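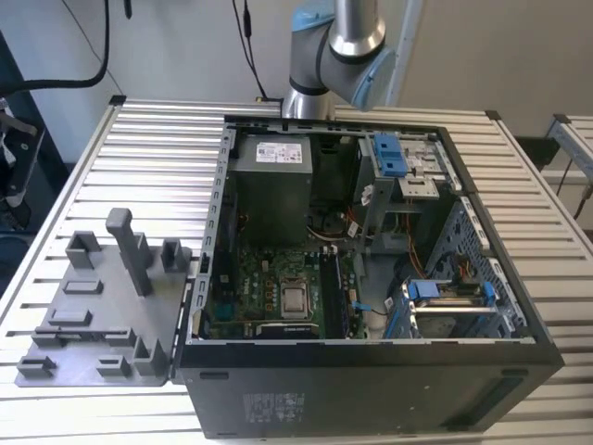 Tower on its side, fixture plate at left, arm hanging above the back of the case.

List: Graris shop-automation
Subject: Re: Fixture plate for the PC teardown cell
Date: September 3, 2021

On the fixture thread, the earlier message said:

> Is the printed plate stiff enough to locate anything against? I tried
> a PLA one on my own bench in July and it crept under the clamps until
> every taught point was off. Also, are you holding the case with the
> plate or only using it as a stop? And what does the arm do about the
> drive latches? Mine has never managed the plastic ones.

Taking those in order.

The plate is stiff enough for what I ask of it. It is PETG, 9 mm thick, with four walls and a lot of infill. I had to notch one edge so it would butt up against the case. The first version was a plain rectangle and the tower could sit a little crooked against it without my noticing. The new one is worth the extra print time.

It is only a stop. The case stays put on the slats by its own weight, which has been fine for lifting parts straight up and not fine for anything that needs a sideways pull. I want a proper clamp on the far side before I try the expansion cards.

The posts and blocks on the plate are for tools and small parts. The tall post is the one I would change. With the wrist tilted it is in the way, so I added a via point 200 mm above the table and the arm goes over it every time. That costs a few seconds per move. I may print it shorter and live with a different pickup angle.

On the latches, I have not solved it either. The drive cage on this model has a blue plastic latch at the top, and the lower bay has a bracket with a small release tab at the end. Pressing is easy. Pressing and pulling together with one arm is the trouble. My current plan is a hook finger that pushes the tab with its heel and drags the bracket out with the tip. The Fometton gripper has enough stroke for it on paper.

Wiring is the other headache. The loose wires by the drive cage move every time the case gets handled, so I don't trust any taught path through there. For now I unplug and tuck by hand, then start the program.

The program is 248 lines, mostly waypoints. I can put it in the Skernska folder with the plate files if people want it. The comments need cleaning up first.

One question back to the list: has anyone run a compliant wrist on a job like this? I would like to know how much give you allowed before the part picks got sloppy.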